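June, after lunch - two-arm project, student group notebook

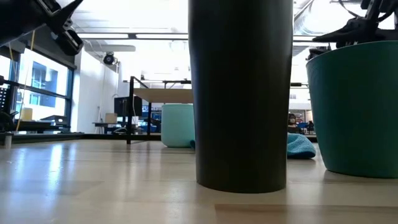
*Dark cylinder and green bucket on the table, grippers up at either side.*

Hertta and I had the table to ourselves for most of the afternoon, so I'm writing this up while it's fresh, and because Weidong asked very nicely for proper notes this time (fair enough, last month's were mostly arrows).

The task for the end-of-term show is still the same: one arm takes the tall cylinder, passes it across, the other lowers it into the bucket. I do love this one! It looks like nothing at all when a person does it, and then you spend a whole afternoon on where the fingers ought to close. The cylinder is wider at the top, so Hertta wants to grip below the middle and let the taper do some of the holding. I wanted to go higher up. We argued about it quite happily and agreed to try hers first.

Settings I've put in the Plorik script for the next go:

- closing speed 300, down from 999, which was frankly silly of me
- pause of 6 seconds before the handover, so whoever is watching can shout
- log every run, even the daft ones

Grigore, if you're reading, please don't change the bucket for a bigger one. I know it's tempting, but the Kallio team will be using the same size and Marcelle would like us to be able to compare.

Still to do: ask Arvo whether the left arm's home position can sit a bit further back, as it feels crowded up there when both are waiting. Also the kettle in the Sukden room needs descaling, and I think it's my turn.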